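Workshop notebook, prep room
Jun 30, 2024

Right, the last of the boxes is unpacked and I finally have the big table to myself, so I'm writing this down before summer school starts and I forget half of it. Pak-hei, if you're reading over my shoulder, your handwriting on the shelf labels is terrible and I've redone the ones I could decipher.

First thing is the timetable for the design and technology block. The school wants every incoming student to get a turn in the workshop before the November reports, and with 272 of them on the list that is going to be tight! Last year we ran double periods and people spent the first fifteen minutes hunting for aprons. I'd like to try single periods with the kit already laid out (Rawan is against this, she says the younger ones need the slow start, and she may well be right). We agreed to run my version with one group and hers with another and compare notes after the first unit.

The new principal came by again. Friendly, asked good questions, stayed longer than I expected. Wanted to know why we teach joints before we teach measuring, and I gave an answer I wasn't very happy with. I've been thinking about it since. I think the truth is that it's what was on the sheet when I took over from the last head of department and I never moved it. Swapping units one and two now means rewriting the parent letter, but it hasn't gone to the printer yet, so let's just do it.

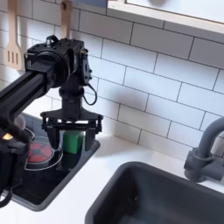 Parent letter then. The draft says "a small contribution toward materials" and the office wants a number. We have $1000 from the parents' fund and a promise of $360 from the Fakhoury bursary, and the bursary part can only go to students who apply for it by name. So please, please don't add the two together in the budget sheet like I did in the spring. I've put them on separate tabs. If we drop the acrylic project (I'm in favor, it cracks, everyone gets upset) we can ask families for $10 each and leave it at that.

Suppliers. Hostila have our pine order and say it ships before term. Londska are still sending me catalogs for laser cutters we can't afford, with little sticky notes on the pages, bless them. I called Fusside over the clamps and got a very nice man who had never heard of our account. Rawan has the old invoice somewhere, so she's going to try them again.

Things I want to do differently, in no order at all:

Have the older students write the safety cards themselves. Ours read like a car rental agreement.

Stop grading the sketchbook every week. I was marking until my eyes crossed and I don't think one kid ever read the comments. Twice a term, and a proper chat at the bench in between.

Ask the math department when they teach scale drawing. We both do it, months apart, using different words for the same thing, and the kids think it's two topics.

Find out who has the key to the tall cabinet.
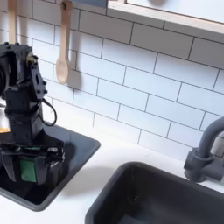 Gripper over the sink basin, left side of the counter.

Pak-hei's proposal for the after-school club is a good one and I've told him so. He wants it open to all years instead of the top two, with the older ones paired up with beginners. My only worry is the room. The club overlaps with detention supervision twice a month, and I'm on that rota until somebody takes me off it. He's offered to swap duties with me, which I accepted very quickly, before he could think about it.

We also talked about the open evening. I do not want the birdhouses out again. They're lovely, but every visitor has seen them, including the ones whose older kids made them. Rawan suggested putting out half-finished work with the mistakes left in, and letting students explain what went wrong. I love this. The governors might need warming up to it, so I'll mention it to the principal before the planning meeting and see what kind of face I get.

Still to do: parent letter to the office with the units swapped, budget tabs checked by someone who isn't me, reply to the teacher-training people about taking two trainees (yes to one, maybe to the second), glue. We are completely out of glue.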